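Call for Contributors: Roswood at Home, a Neighborhood History

The Roswood Local History Project is putting together its second book, and we would love your help! Our first volume covered the mills and the railroad. The new one is about home life - who lived where, what they cooked, how many children shared a room, and what they remember of it all. 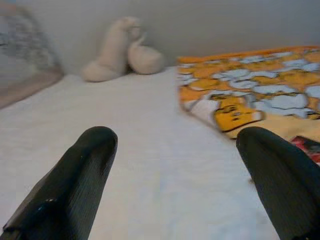 We need people to collect and write up family stories from the streets between Raker Avenue and the old Wamavbridge crossing. Some of you will already have a shoebox of letters to work from. Others will be starting with a grandparent and a kitchen table, and that suits us fine. Small subjects are welcome: an essay on something as plain as a white bed could take in laundry day, boarders, night shifts and home births.

Chapters can run up to 1,855 words, with as many as 2 family photographs each. You don't need a degree or any published work. We are hoping for 50 contributors in all.
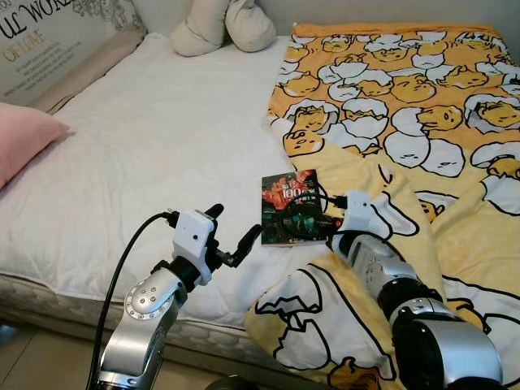
What you'll get

Every contributor receives 2 copies of the finished book, help from an editor, and a free seat at our interviewing workshop in February. We'll also lend you a recorder.

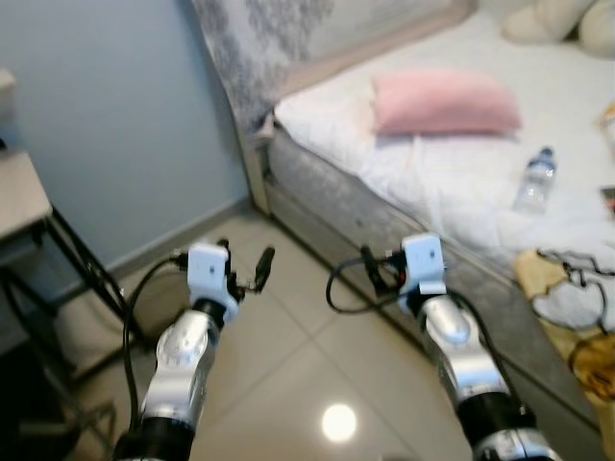

The workshop is a lot of fun - last time we ran well past closing because the stories kept coming. Bring a relative if you like. It meets in Room 107 of the Mutiso Building, up the back stairs or by the elevator. 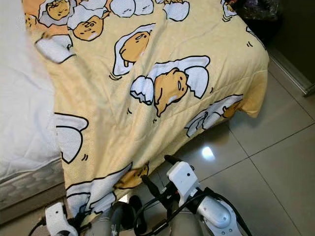
Yellow quilted blanket with cartoon egg characters.

How to apply

Send us one page about the family or street you want to cover by 22 July 2026. Drop it off at the Mutiso Building front desk or mail it to the project there. Please include a phone number and the best time to call.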